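4.2 Demonstration at the Open Day

The system described in Section 3 was shown to outside visitors at the Rollulley open day in March. The purpose of the demonstration was to observe how the Saltelier controller behaved when the target layout was chosen by people who had no knowledge of the grasp planner. All trials reported in Section 4.1 used layouts drawn from a fixed list. At the open day, visitors placed the target themselves and were asked only to keep it within reach of the arm.

The demonstration ran in 2 sessions, with 18 trials in total. Between sessions the arm was returned to its home pose and the wrist camera was recalibrated using the procedure of Section 3.4. No weights were changed between the laboratory trials and the open day. The operator was permitted to stop the arm but not to correct its path, and a stopped trial was recorded as a failure regardless of cause.

Each trial began with a short approach motion that brought the target into the view of the wrist camera. The planner then selected a grasp from the current view, moved to a pre-grasp pose, and closed the fingers. A trial was counted as successful if the target was lifted clear of its support and held for five seconds. Visitors watched from the side of the table and could follow the wrist view on a monitor. The task used in most trials was removal of a single rounded item from a shallow container (Figure 6).
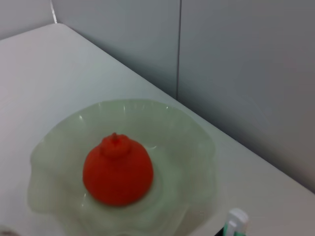
Vol. 18, No. 2

Figure 6. Wrist camera view during the bowl task. The target is the red-orange, pomegranate-shaped object resting in the frosted green glass bowl.

The bowl task is harder for the planner than the tray task for two reasons. The first is the support surface. The glass is semi-transparent, and the white tabletop shows faintly through it, so the boundary between bowl and table is weak over much of its extent. Small highlights along the upper rim are brighter than the surrounding glass and can be taken for separate edges. The second reason is the shape of the rim, which is wavy and irregular. The clearance model in the Yin module fits a smooth closed curve to any container it detects, and a lobed rim departs from that curve by an amount that varies with direction.

The target itself presents little difficulty for segmentation. Its color is well separated from the muted green, white, and gray of the background, and the mask was stable under the blur present in the wrist view. The crown-like knob on its upper part is more important for grasp selection. Candidate grasps centered on the knob score well on width but place the fingers above the widest part of the body. For this reason the planner applies a penalty to any contact in the upper portion of the mask.

Of the 18 trials, 5 ended in failure. In 2 of these the operator stopped the arm when a finger came too close to the rim. The remaining failures occurred after contact, when the target rolled against the inner wall of the bowl before the fingers had closed. We did not observe a failure that could be attributed to missed detection of the target.

These results should be read with care. Visitors tended to repeat placements they had seen succeed, and the layouts are therefore not independent. Lighting came from above and was not varied. The rate of success is lower than that reported for the fixed list, and we attribute the difference mainly to placements near the wall of the container, which the fixed list does not include. The Vonia layout set used in Section 5 was extended with such placements after the open day. A rim model that allows local deviation from the fitted curve is described in Section 5.1.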